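December
By Ehsan Cheema

The Costorgate bus leaves at 6:40 in the morning, and I have missed it enough times to know the driver doesn't wait, not even if you're waving a suitcase at him.

I wasn't going to miss it this time. My aunt had called the night before to say the house in Flududov was sold, finally, to a couple with a dog, and that if I wanted anything out of it I had until the weekend. "There's a box with your name on it," she said. I asked what was in it. "How should I know? It has your name on it."

So I packed. I'm a terrible packer. I lay everything I own out on the bed and then I stand there and have feelings about it. My grandfather used to roll his shirts like he was making cigars, and he could get a week's worth of clothes into a bag you'd take to the gym. Mine come out like something you'd pull from a drain. I'd been at it an hour and all I had was one pair of socks and a headache. 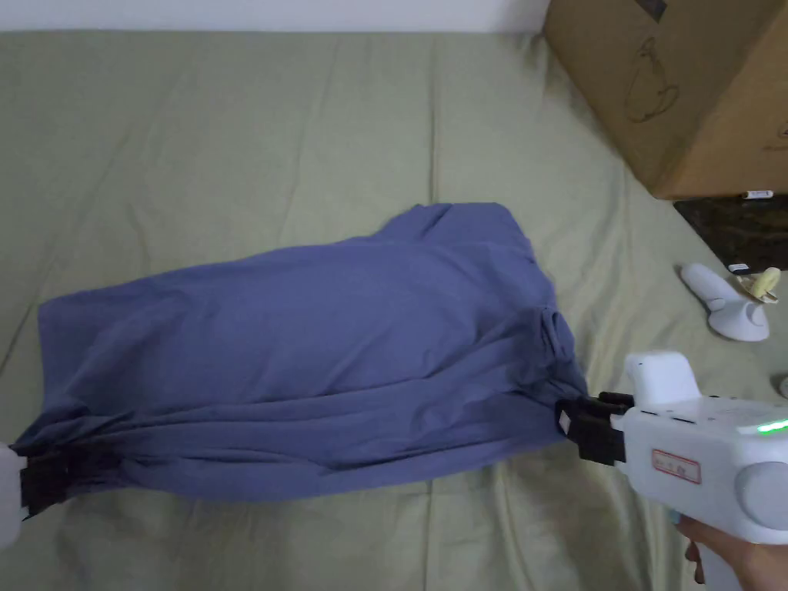
The bus

I made it with a minute to spare and got the seat over the heater, where your ankles cook and the rest of you freezes. A woman across the aisle was eating boiled eggs out of a paper bag. She offered me one before we'd even cleared the depot, and I took it, and that was how I ended up telling a total stranger about my grandfather and the radio.

See, my grandfather had been saving for a radio. A big one, an Idard, with the dial that lit up green. The shop in Flududov wanted 2000 for it, and he had a coffee can on top of the refrigerator with a strip of tape on it, and on the tape he wrote how much was in there. I was nine the last summer I stayed with him. The tape said 985 when I got there and it still said 985 when I left.

"So he never got it," the woman said.

"Well, I took some," I said. I don't know why I told her! I had never told anybody. I took enough for a kite and a bag of those sour candies that strip the skin off your tongue, and I never put it back, and he never said one word about it. He just didn't change the tape.

She peeled another egg and thought this over all the way to the Amegashie bridge.

"Maybe he didn't count it," she said.

"He counted everything."

"Huh," she said, and gave me the salt.

The house

My aunt met me at the door in her coat because the heat was already off. The place looked smaller, the way everyone says it will, but it also smelled exactly the same – floor wax and onions – and I wasn't ready for that. She'd sold the table. She'd sold the clock too, which I minded more than I expected to. The refrigerator was staying for the couple with the dog.

I looked on top of it first thing. There was a clean circle in the dust.

"Your box is upstairs," my aunt said. "I'm making tea on the camp stove, so don't be long or it'll go cold in about a second."

It was a shoebox, tied with kitchen string, and my name was on the lid in his square capital letters. I sat down on the floor with it. I'd like to say I opened it right away, but I fooled around with the knot for a good while, and then I went and looked out the window at the neighbor's chickens, and then I came back and fooled around with the knot some more.

The coffee can was inside. No money in it, only a kite tail, three faded bows on a string. I'd lost that kite in the walnut tree on the second day I had it and cried so hard I threw up. He must have gone up after it later on, when I was back home in school. He was seventy that year.

The tape was still on the can. I picked at the edge with my thumbnail and it came away pretty easily, and under it was another piece, older and browner, and on that one he'd written a bigger number and crossed it out with a single line. Next to the line he'd put KITE.

"Tea!" my aunt yelled.

I pressed the tape back down as well as I could, put the can under my arm, and went downstairs. She asked me if it was anything good, and I said it was a can, and she said that sounded like him. Then we drank the tea standing up, and I asked her what he'd ended up listening to all those years.

"The neighbor's," she said. "Through the wall. He used to knock when he wanted it louder."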